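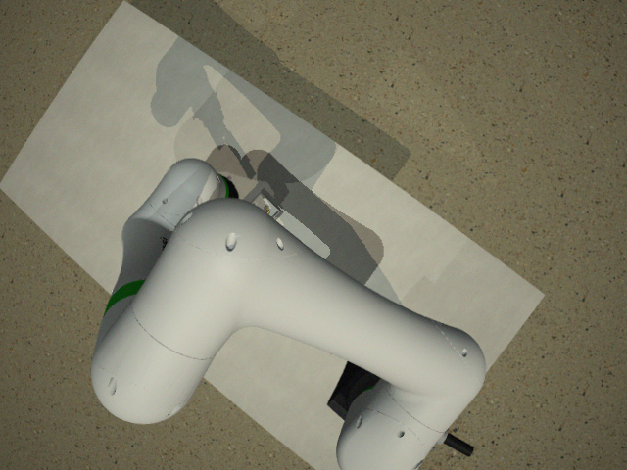 White arm over a pale gray tabletop

Home | News | Minutes | Allotments | Contact

Clonmont Garden Society – notes from the March meeting

Filed under: Meetings & Minutes
Print this page | E-mail this page

I'm taking the minutes again, so apologies in advance for the spelling of anything in Latin. We got going at 7:10 because the side door was locked and half of us were standing at it, chatting happily, while the other half sat inside wondering where we were!

Last month's minutes. Agreed, with one fix. I had written that the seed swap raised 38 dollars, and it was 38 packets that changed hands. The money went in the tin and comes up under the next item.

Money. We have $891 in the account after paying for the hall. The water bill for the Sarpong Road plots hasn't come yet and last year's was a shocker, so we agreed not to spend anything big until it lands. I asked if we could still get the new hose reel and was told yes, if it's under $50. I'll look this weekend.

Water tanks. This took up most of the evening (as it did in February). Jelle Aerts had been out to price two tanks, a 500 gallon one and a 3000 gallon one, and I think we all knew the big one was silly before he'd finished reading out the delivery charge. It wouldn't go through the gate, for a start. The smaller one would sit behind the tool shed if we move the compost bays along a bit. We voted for the small tank, all in favor apart from one person who wants to keep the compost where it is and asked me to write that down, so I have.

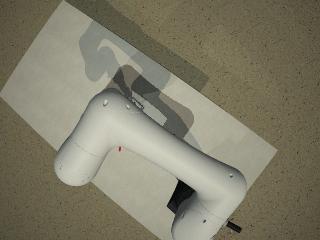 Jelle will measure behind the shed again and find out if the ground there needs a slab or if packed gravel would do. He'd also like to borrow a long tape, the proper kind – mine only goes to 16 feet and sags.

Spring plant sale. Same place as last year, the Livance parking lot, and they've said we can use the covered part if it rains. Tables are promised. We still need cardboard trays, so please don't throw yours out! Tomatoes were overdone last time and I came home with nearly all of mine, so could a few of you grow peppers or basil and tell me which.

Slugs. Long discussion, no decision. I'm for beer traps, and was outvoted on the grounds of smell.

Summer outing. Mollari Gardens has a group rate but wants a deposit by the end of the month. Hands up showed plenty of interest, and I'll call them to ask if the tearoom is open and if there's step-free parking near the roses.

Anything else. Plot 9 is free again. Somebody left a green thermos at the February meeting and it's still in my kitchen. The gate code is changing, and I'll pass the new one along by phone.

We finished at 8:45. Next meeting is in April, same hall, front door this time.

Back to Minutes | Previous | Next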